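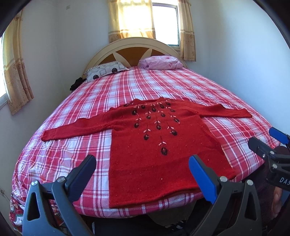
**Sweater grew in the wash, can I get it back to size?**

Posted by Lovely Buenaventura, September 4, 2022

I have a red knitted sweater that I bought secondhand in February. The label is gone so I don't know the fiber, but it is fuzzy and feels like it has some wool in it. I washed it by hand, hung it over the shower rail overnight, and now the sleeves are 2 inches longer than they were. The body is longer too. The stitched decoration on the front looks the same as before. Is there a way to shrink only the sleeves? I don't want to put it in the dryer and end up with a doll sweater.

**Roman Piątek**

Hanging did it. A wet knit is heavy and the weight pulls the stitches down. Wet it again in cool water with a little wool wash, leave it 13 minutes, and let the water drain without lifting the sweater by the shoulders. Roll it in a towel and press. Don't wring.

Then lay it on a dry towel and push the knit together with your hands, sleeves first, toward the shoulder. Measure a sweater that fits you and work to those numbers. Leave it flat until it is fully dry. It may take two rounds. If it is mostly acrylic you will get some of the length back but probably not all.

Go easy over the decoration. Thread and yarn don't always shrink the same, and the front can pucker.

**Leandro Cabello**

I just use the dryer on low and check it. Worked on mine, but mine was cotton.

**Sławomir Makowska**

Please don't do the dryer with unknown fiber. I lost a good cardigan that way. Roman's method is right. For the cuffs, I run a loose line of cotton thread around the edge while it dries and pull it out after.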